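Search this site Enter keywords Go

Ulthorpe Repair and Sewing Evenings - progress report to the Hakala Fund
2018-11-27
From: Beatriz Salgado

Sorry this is brief, the full accounts follow once Fuseini has the bank statements.

Evenings. 12 held since April, all at the Vasley Road hall. One lost to the boiler. Attendance steady, better when we start at six than at seven. Mostly mending - zips, hems, school trousers. Pouches and small bags for beginners, as they use up offcuts.

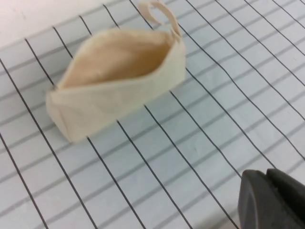

Money. Grant was 600. Spent so far: hall hire, thread, needles, servicing on two of the machines. 100 left, set aside for the spring term. Tea and biscuits came out of the donations tin, not the grant. Reciepts are in the blue folder and Fuseini Amoah will scan them.

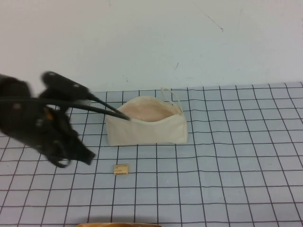

Govden branch. Slower than hoped. Library there offered us a room then changed the opening hours, so only 5 evenings run out of the ones planned. New room agreed in principle, nothing signed. Will chase again. People from Govden have been coming over on the bus in the meantime but the last one back is early and they miss the end.

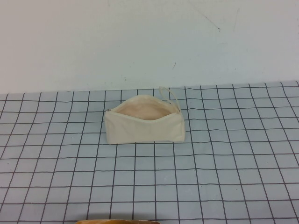 Problems. Overlocker still out of action, part on order. Too few of us confident with the machines, so queues for help on busy nights. Two regulars have agreed to learn threading and tension so they can help others, which should ease it. Posters went out late - my fault, printer.

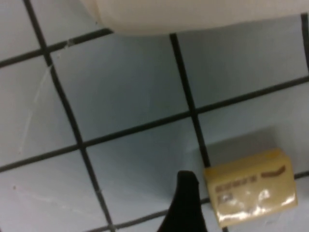
Do we need more money before spring?
Not for Vasley Road, what is left covers the hall. Govden depends on the rent for the new room, and I'll write seperately when we have a figure.

Next: sort the Govden room, fix spring dates, get the overlocker back.

Beatriz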